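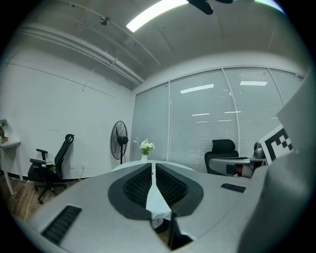
Bienvenue dans cette troisième séance, consacrée aux règles de bonne pratique pour les pinces tenues à la main. Nous avons passé février sur les bras fixes, leurs enceintes et leurs arrêts d'urgence, et je sais que certains d'entre vous trouvaient tout cela un peu loin de leur futur métier ; nous voici maintenant dans un bureau ordinaire, avec des chaises à roulettes, un ventilateur sur pied, une plante sur sa petite table, et c'est justement là que les habitudes se relâchent. Prenez le câble blanc qui court sur le sol, tout près du piètement de la chaise : c'est la première chose à traiter, avant même de parler de mâchoires ou de tissu. Un opérateur qui regarde sa pince ne regarde pas ses pieds (j'en parle d'expérience, et ma cheville aussi).

1. Préparer la pièce

On commence toujours par un tour à pied, les mains libres. Les câbles sont relevés ou plaqués le long de la plinthe, les sièges à roulettes repoussés hors du passage, les vases et les pots mis à l'abri d'un coup de coude. Ma collègue Mirjam Aigner, qui a rédigé avec moi la fiche Mallow distribuée en début de cours, demande qu'on fasse ce tour à deux, et je me range bien volontiers à son avis : le second voit presque toujours quelque chose que le premier a enjambé sans y penser.

Pensez aussi aux vitres et aux reflets. Une cloison vitrée, une rangée de plafonniers allumés, et voilà des taches claires qui peuvent gêner le suivi. Notez l'éclairage dans le cahier de séance et gardez le même du début à la fin.

2. Vérifier l'outil

Les deux doigts se contrôlent à vide, ouverture puis fermeture complètes. Passez le pouce sur les patins texturés pour y chercher des fibres ou une partie usée. Les grilles d'aération restent dégagées ; on ne pose jamais la paume dessus, même si la prise paraît plus confortable ainsi. Le marqueur noir et blanc doit être propre, bien plat et sans pli. S'il se décolle, on le remplace et on refait l'étalonnage, sans chercher à le rattraper avec un bout de ruban adhésif !

3. Travailler avec du tissu

Le tissu est un cas à part, et je vous demande d'y consacrer du temps pendant les travaux pratiques. Il pend, il se glisse entre les mâchoires, il peut cacher l'extrémité des doigts. Saisissez-le par un bord, soulevez-le lentement, et n'allez jamais le dégager de l'autre main tant que la pince est sous tension. Pour l'exercice Peto, la limite est fixée à 300 grammes par pièce, et chaque binôme réalisera 154 prises, réparties comme il l'entend, pauses comprises.

4. Tenir le cahier

Un cahier par binôme, rempli au fur et à mesure. On y inscrit l'heure, l'état de la pièce, l'objet manipulé et tout incident, y compris ceux qui font sourire. Les prises ratées se notent comme les autres. Une page sans un seul raté me rend toujours un peu soupçonneux, je vous le dis affectueusement.

À lire pour la prochaine fois : le chapitre 2 du polycopié Kuster. Apportez vos questions, même celles qui vous semblent naïves.

Witold Wieczorek

Accueil | Cours | Travaux pratiques | Polycopiés | Contact
Imprimer cette page | Envoyer par e-mail
© Erketus Formation – Nous contacter – Haut de page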